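Leemans table-mount paper cutter, reviewed by Florante Maglaya

I bought the Leemans in December to go on the end of my cutting table, and I've gone through enough brown paper since then to have opinions. Short version: I love this thing!

It's a plain steel bar on two brackets with a spring-loaded blade that rests on the roll. You pull, you lift your hand a little to one side, it tears. My old Ekon did the same job in theory, but the blade was serrated and left a fringe on every sheet, and it walked across the table if you pulled with any enthusiasm. The Leemans clamps down with two thumbscrews and stays put. Setup took me 7 minutes, and that includes hunting for the felt pads, which were taped inside the lid of the box.

I mostly use it for pattern drafting (coats, bags, one very ambitious tent) and for covering the table before I glue anything. It takes rolls up to 94 cm wide, so I can lay a whole coat back without piecing. Thin paper is fine too, though you have to pull slower or it wrinkles at the left end. Waxed paper I gave up on.

Paper matters more than I expected. The cheap rolls have a strong curl and fight you all the way down the table. I switched to a heavier kraft from Patik, sold in 600 ft rolls, and it lies down after one pass with the side of your hand. Pencil shows up nicely on it, chalk not so much. For holding it down I like blue tape, the low-tack kind, run in long strips. It also makes decent reference lines if you can't be bothered to rule a grid.

Complaints? The blade guard is flimsy, and the end caps pop off when you change rolls. Mine has rolled under the radiator twice. Rinodero makes a fancier model with a locking axle - lovely, and a lot more money.

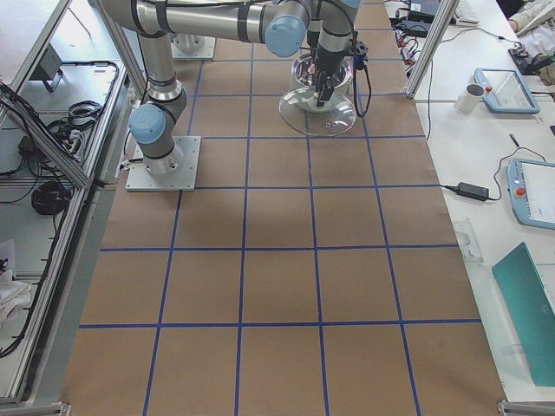
Refills for the blade are easy to get, but I haven't needed one yet. If you only cover a table now and then, a roll on a broomstick will do you. If you draft every week, get the Leemans and buy the good paper with what you saved on the Rinodero.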